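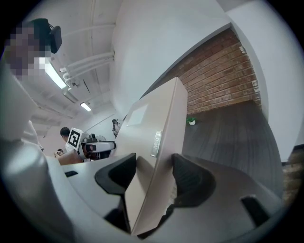 Beige box with the small white label near one end and the metal tag lower down.

From: Skarkton collectors list
Subject: Re: Storing paper sewing patterns in a damp house
Date: September 2025

> I have 145 patterns from my aunt's shop, mostly Catard and a few
> Grurken, and they have been in a cedar chest in the back bedroom.
> That room gets damp from late fall on. Some of the envelopes have
> brown spots and two of them smell musty. I was going to put them
> all in plastic zip bags. Is that a bad idea? Also, should I take
> the tissue out of the envelopes?

I would hold off on the zip bags until the patterns have spent some time in a dry room. If you seal up paper that has taken on moisture, the moisture stays in there with it. Spread the envelopes out on a table or a clean sheet, away from the window, and give them a couple of weeks. Turn them over now and then.

Keep the two musty ones apart from the rest. Don't wipe the brown spots with anything wet. If there is loose fuzz, take them outside, wear a mask, and brush it off with a soft dry paintbrush. If the smell is still there after a month, make a copy of the envelope art and the instruction sheet and decide whether the original is worth keeping.

The cedar chest is fine for wool but I would not put paper back in it. Raw cedar gives off oils and the paper yellows faster. I had 20 Catard blouse patterns in one for years and you can tell exactly which ones were touching the wood.

On the tissue, I leave it in if it fits without forcing. If the envelope is splitting at the side, fold the tissue flat, put it in a separate acid-free envelope, and write the pattern number on the new envelope in pencil before you put anything in it. Keep the empty envelope and the instructions together in a sleeve.

For storage I use upright boxes, filled so that the envelopes stand up but you can still pull one out with two fingers. Mine are on a shelf in the hall closet, which is an inside wall. I went through 13 different sizes of box before settling on one, and the only advice I have there is to measure your tallest envelope first. The Grurken ones are taller than the Catard ones and will not go in the same box.

A cheap humidity gauge is worth buying. If the closet reads over 55 percent for more than a few days I leave the door open and run a fan.

Does anyone have a Rozīte catalog from before they changed the numbering? I have three coat patterns with no date on them and would like to look them up. A scan of the index pages would do.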